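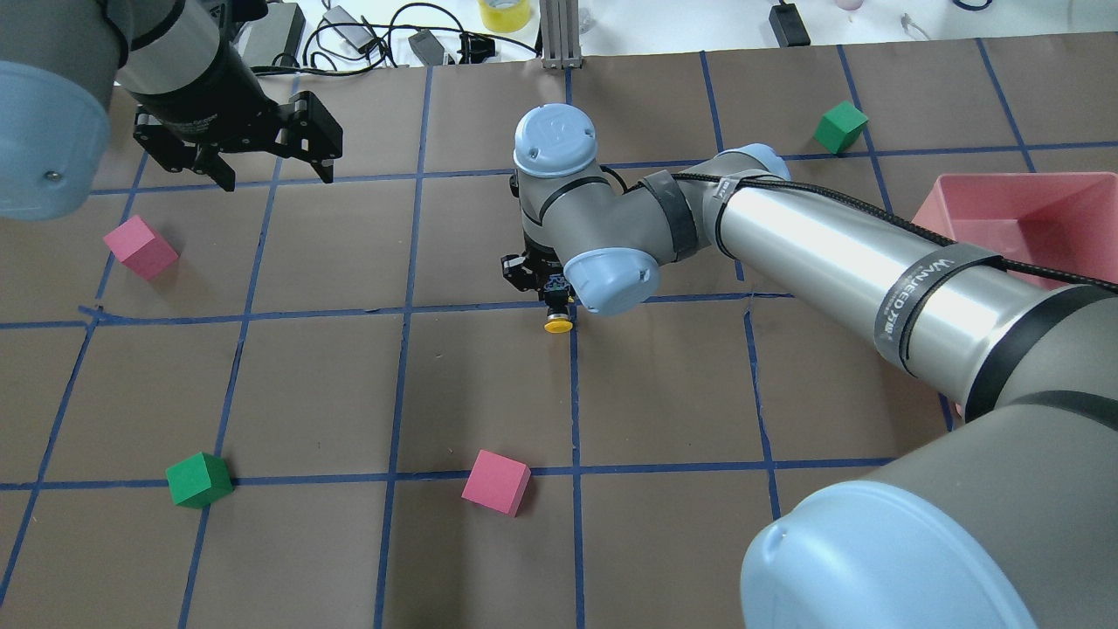

Trekbridge cube sorting set: rules for recording

Version 3, 10/10/19

Please read these rules before you add new episodes.

Put the cubes inside the taped squares, and change their places after each episode. Keep both arms still for 2 seconds at the start and at the end. Cables must stay outside the grid. If an arm touches the tape, stop and mark the episode as failed, but do not delete it.

Speed limits are in the file limits.txt. Ask the Mertens group before you change them.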